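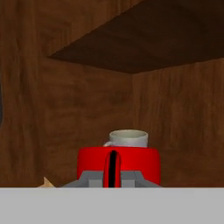

Re-zero the wrist view on the Plamier cell before you touch anything else. The Savetti setup guide says the simulated cell comes up aligned out of the box, and I wouldn't trust that any more than I'd trust the hardware. Load the mug setup and park the gripper. The black slot in the red finger should run straight up and down, and the mug's handle should stick out to the left, clear of the housing. The lower half of the mug is hidden from this angle, so don't judge grip height here.

## Steps

1. Stop the sim and back up `cell.yaml`.
2. Set `wrist_roll` to 0. Ignore the "auto" option. I have yet to see it land on the same value twice.
3. Reload, then jog the wrist 5 degrees each way and return.
4. Compare the encoder reading with 1,810. If it's off by more than 2 counts, repeat step 3.
5. Save under a new name.

The Villanueva plugin claims to do all of this with one button. It passed a config I had broken on purpose, so I took it out.

Last checked on build 324.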